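Werkstattbuch Handgreifer, Paar Latham

So, 29. August

Lesezeit: 2 Min.

Eintrag von Xiomara Benavides, zum Mitlesen für Refilwe

Gestern Abend hat der rechte Greifer wieder schief geschlossen. Die Spitzen treffen sich, aber der rechte Finger kommt später an als der linke, und bei dünnem Stoff rutscht eine Ecke heraus. Bei festen Gegenständen merkt man das fast nicht. Darum haben wir es wohl so lange nicht gesehen.

Zuerst dachte ich an die Feder. Ich habe sie ausgebaut und mit der Ersatzfeder von Elex verglichen, beide sind gleich lang und gleich stark, soweit ich das von Hand prüfen kann. Feder also wieder hinein. Danach das Gelenk vom rechten Finger geöffnet: in der Buchse war feiner Staub und Fussel, mit dem alten Fett zu einer grauen Paste geworden. Mit Isopropanol gereinigt, trocknen lassen, ganz wenig neues Fett. Bitte nicht mehr nehmen, das Fett zieht die Fussel an.

Beim Zusammenbau auf die Reihenfolge achten:
- Gelenkschraube zuerst, nur mit den Fingern
- dann die Schrauben an der Flanke, über Kreuz
- Gelenkschraube zum Schluss nachziehen, bis kein Spiel mehr da ist, und 2 Achtel Umdrehung zurück

Wenn man die Gelenkschraube zu fest macht, geht der Finger wieder schwer und man sucht den Fehler von vorne. Das ist mir heute einmal passiert.

Zählerstand beim Öffnen: 3.205 Schließungen. Refilwe hat im März den Vorschlag gemacht, dass man nach Zähler reinigt und nicht nach Gefühl. Ich bin jetzt auch dafür. Bei Textilien soll der Abstand kürzer sein als bei Baloyi im Datenblatt steht, weil sie dort nur mit Kunststoffteilen getestet haben.

Öffnungsweite neu kalibriert, ganz auf und ganz zu, je 2 Durchgänge. Die Werte liegen jetzt auf beiden Seiten gleich. Die Datei ist im Ordner Jivwood, die alte habe ich nicht gelöscht.

Danach Probe mit Stoff auf dem Bett. Glatter Tisch ist für diesen Test zu leicht, auf der weichen Decke gibt der Untergrund nach und die Finger müssen wirklich gleichzeitig kommen. 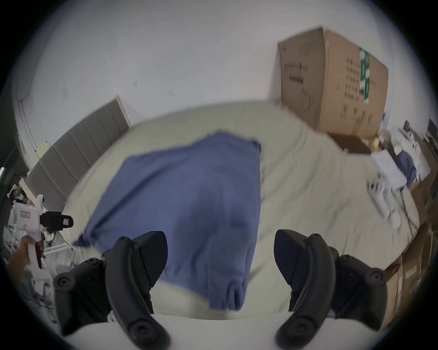 Stoffprobe mit dem blauen Tuch auf der Bettdecke.

Bei der Probe hat das Tuch gehalten, auch an der Ecke. Beim schnellen Loslassen hängt es manchmal noch kurz an der linken Spitze. Ich vermute, dass die Oberfläche dort rauer geworden ist, habe aber nichts abgeschliffen. Das möchte ich zuerst mit Refilwe Ndlovu besprechen.

Noch offen:
- Ersatzbuchsen bei Elex anfragen, unsere Schachtel ist leer
- linke Spitze unter der Lupe ansehen
- Zähler nach der Reinigung auf null setzen (habe ich vergessen)

Weitere Einträge
Kabelbruch am Kameramodul
Federn vergleichen ohne Prüfstand
Welches Fett für kleine Gelenke?

Kontakt | © Werkstatt Jivwood | Nach oben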